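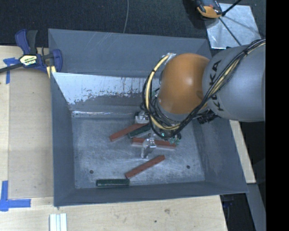

Griff in die Kiste, Vorführzelle, Blick auf den Behälter

Start - Tickets - Wissensbasis - Geräte - Kontakt

Ticket 2236: Greifer bricht Zyklus ab, Vorführung am Tag der offenen Tür
Gerät: Zelle Grisara, KUKA-Arm mit Zweifingergreifer
Standort: Halle Brerusside
Gemeldet von: Iraklis Petridis
Status: offen, Beobachtung

Beschreibung des Problems

Guten Tag zusammen, ich schreibe hier alles der Reihe nach auf, damit die Kollegen von Zamfir es nachvollziehen können. Mein Deutsch ist nicht perfekt, bitte fragen Sie nach, wenn etwas unklar ist.

In der Probe für den Tag der offenen Tür soll der Arm die langen Klötze einzeln aus der grauen Metallkiste nehmen und auf den Tisch der Besucher legen. Wenn die Klötze frei liegen, läuft alles ohne Fehler. Wenn zwei Klötze fast parallel und sehr nah beieinander liegen, fährt der Greifer hinunter, die Finger schließen nicht bis zur Sollbreite und der Zyklus wird abgebrochen. Auf dem Bedienpult kommt dann die Meldung "Greifweite nicht erreicht". Der Arm bleibt über der Kiste stehen und man muss von Hand quittieren.

Für uns allein ist das kein großes Problem. Vor den Besuchern ist es aber peinlich, und der Zeitplan der Führung ist eng.

Was ich bisher geprüft habe

10:15 - Druckluft an der Wartungseinheit kontrolliert. Der Druck ist stabil, auch während die Finger schließen. Kein Zischen an den kleinen grünen Anschlüssen am Armende.

10:40 - Wartezeit nach dem Schließbefehl von 2000 ms auf 3000 ms erhöht. Kein Unterschied, die Meldung kommt nur später. Also ist der Greifer nicht zu langsam, er hat etwas zwischen den Fingern, was dort nicht sein soll, oder er sitzt schief auf dem Klotz.

11:05 - Kabelbündel angeschaut. Es geht schräg über das graue Armglied und macht unten am orangen Gehäuse eine Schleife. Ich habe den Arm langsam in die Ecken der Kiste gefahren und dabei auf Zug geachtet. Die Schleife hat genug Reserve. Einen Kabelbinder habe ich trotzdem neu gesetzt.

11:30 - Kiste auf festen Sitz geprüft. Die Zwinge am Rand hält gut, mit der Hand kann ich die Kiste nicht verschieben. Die Lage habe ich mit den Markierungen aus blauem Klebeband verglichen und nichts geändert.

13:20 - Erkennung geprüft. Die roten Klötze werden auf dem grauen Boden sauber gefunden. Bei den dunkelgrünen ist der Umriss manchmal zu kurz, besonders wenn ein roter direkt daneben liegt. Dann rechnet Plulletti den Greifpunkt zu weit an das Ende und ein Finger kommt auf den Nachbarklotz.

14:00 - Helle Spiegelung an der hinteren schrägen Wand bemerkt. Ich weiß nicht, ob sie die Erkennung stört. Mit abgedunkeltem Fenster war das Ergebnis gleich, aber ich habe nur wenige Läufe gemacht.

Antwort Zamfir, Technischer Dienst

Hallo Herr Petridis,
danke für die saubere Aufstellung. Das klingt für uns nach dem Abstandsfilter in Plulletti. In der Grundeinstellung prüft er nur, ob der Klotz selbst erreichbar ist, der Platz für die Finger links und rechts wird nicht beachtet. Bitte unter Greifplanung den Punkt "Fingerfreiraum" einschalten und die Fingerdicke eintragen. Außerdem die Reihenfolge auf "freiliegende Teile zuerst" stellen. Wartezeit bitte auf den alten Wert zurücknehmen.
Bleibt danach noch ein Paar übrig, das keinen Freiraum hat, kann das Programm einen Klotz vorher anschieben. Diese Funktion würden wir vor Publikum noch nicht verwenden.

Rückmeldung Petridis

Vielen Dank für die schnelle Antwort. Ich habe beides eingestellt und die Wartezeit wieder auf 2000 ms gesetzt. Der Arm sucht sich jetzt zuerst die einzeln liegenden Klötze. Danach probiert er die engen Stellen, und in den meisten Fällen geht es gut. In der letzten Probe hatte ich noch 2 Abbrüche, beide bei einem grünen Klotz neben einem roten.

Das Anschieben lasse ich ausgeschaltet, wie Sie empfehlen. Für den Besuchstag machen wir es so: Wer die Zelle bedient, steht am Pult und quittiert sofort, und die Klötze werden vor jeder Gruppe mit etwas Abstand neu in die Kiste gelegt. Ich habe das auf den Zettel am Pult geschrieben.

Eine Frage habe ich noch. Kann man für die dunkelgrünen Klötze eine eigene Farbschwelle speichern, ohne dass die roten neu eingelernt werden müssen? Im Handbuch finde ich nur die gemeinsame Einstellung - vielleicht suche ich im falschen Kapitel.

Das Ticket bitte bis nach dem Besuchstag offen lassen.

Kommentare (2) - Geteilt: 0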